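Search this site Enter keywords Go

August 11, 2022
By Dionysis Karagiannis

3. Gathering the examples

3.1 Tasks and objects

We wanted the Kavalance set to look like the sort of desk people really work at, so we bought almost everything from a stationer's in Sollenham and left the lab's foam blocks in their drawer. Pens, pencil cases, scissors and pots are wonderful teachers! They roll, they hide behind each other, and a pair of scissors has a sensible place to be held and several silly ones. Each task is written as one short sentence, such as "put the pen in the case", and the person guiding the arms sees only that sentence before starting.

3.2 Recording

All sessions used two arms facing each other across one table, with a fixed camera looking down on the work (Figure 1). An example begins when the guide presses the pedal and ends when the pedal is pressed again. We kept the failed tries as well, marked as such — they were a great help later, when the Grolta model had to learn how to recover from a poor grasp. In all we recorded 1196 examples over 29 tasks.

Between examples the objects were laid out afresh by hand. We had first planned to follow printed layouts, but people copied them too neatly, and the early model from January did badly as soon as a pencil pointed the wrong way. After that we simply asked for a different muddle each time. The change was a joy to watch in the results, and we would urge any group starting out to try it early.

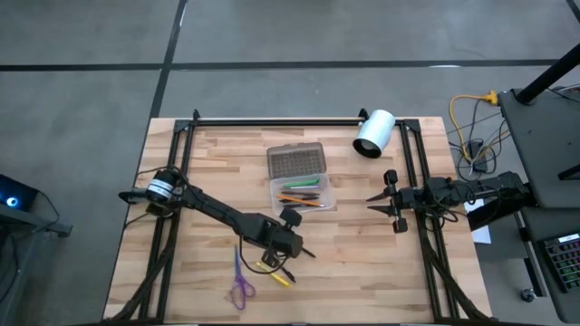

Figure 1. The two-arm table with writing tools in an open case, scissors and a container lying on its side. Both grippers are open.

The guides improved quickly, and so did their examples. For this reason we dropped each person's first session from the training split but left it in the release, where others may find a use for it. Alexiou, our checking tool, then flagged any example in which an arm stood still for too long. We watched all 300 flagged examples ourselves and kept most of them, as a pause before a tricky grasp is often worth learning from.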